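Questions fréquentes – stages d'apnée et sorties en mer
Centre de plongée Pluller
Mise à jour : janvier 2021

Vous trouverez sur cette page les réponses aux questions que nous recevons le plus souvent au sujet du stage d'initiation à l'apnée. Pour la plongée en bouteille, consultez la page Formations.

Faut-il savoir bien nager ?

Il faut être à l'aise dans l'eau et pouvoir nager 200 mètres sans s'arrêter, dans la nage de votre choix. Le test se fait en piscine, le premier matin, sans chronomètre.

Un certificat médical est-il obligatoire ?

Oui, pour tous les stages. Il doit mentionner l'absence de contre-indication à la pratique de l'apnée et nous parvenir avant la première séance en bassin. Un certificat rédigé pour la course à pied ou la natation n'est pas accepté. 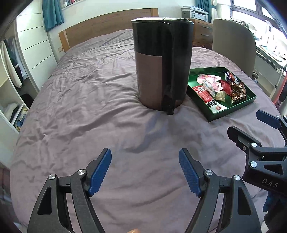 Combien de personnes par moniteur ?

Quatre en piscine, trois en mer. Si le groupe est plus nombreux, un deuxième moniteur embarque et nous installons une deuxième bouée.

Comment se déroule le stage ?

Le stage dure trois jours. Le premier est consacré à la respiration, à la compensation et à l'apnée statique. Le deuxième se passe en piscine, avec les exercices de palmage et de sauvetage. Le troisième a lieu en mer, sur le site de Pirkska, le long d'un câble lesté. La profondeur est limitée à 11 mètres pour les débutants, même pour ceux qui compensent facilement.

Quel matériel dois-je apporter ?

Un maillot, une serviette, une gourde et un vêtement coupe-vent pour le bateau. Nous prêtons la combinaison, le masque, le tuba, les palmes longues et la ceinture de lest. Si vous avez déjà un masque qui ne fuit pas, prenez-le – les modèles à petit volume conviennent mieux.

Que manger avant une séance ?

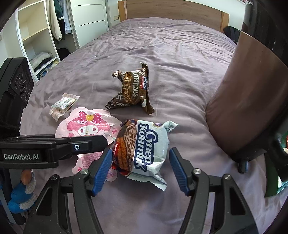

Temps de lecture : 1 min

Un repas léger, deux à trois heures avant la mise à l'eau. Évitez les plats gras, les boissons gazeuses et le café en grande quantité. Pour la journée en mer, le pique-nique est pris à quai, après la plongée.

Quel est le prix ?

Le stage complet coûte 190 euros, prêt du matériel compris. L'assurance individuelle n'est pas incluse. Un acompte est demandé à l'inscription et le solde se règle sur place, par carte ou en espèces.

Que se passe-t-il en cas de mauvais temps ?

La sortie est reportée. La décision est prise la veille au soir et envoyée par SMS. Si aucune nouvelle date ne vous convient, la journée en mer est remboursée. Les séances en piscine sont maintenues.

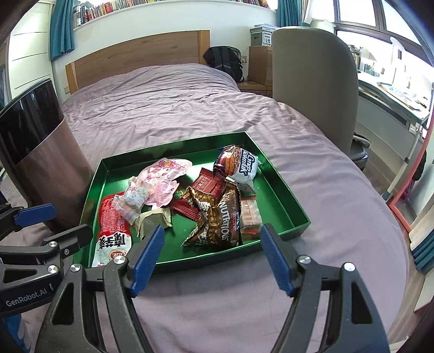
Accès et stationnement

Le bateau, le Molefe, part du ponton situé derrière la capitainerie. Le parking du port est payant à partir de mars – comptez un quart d'heure à pied depuis le parking gratuit de la gare. Les inscriptions se font à l'accueil du centre ou par le formulaire de contact.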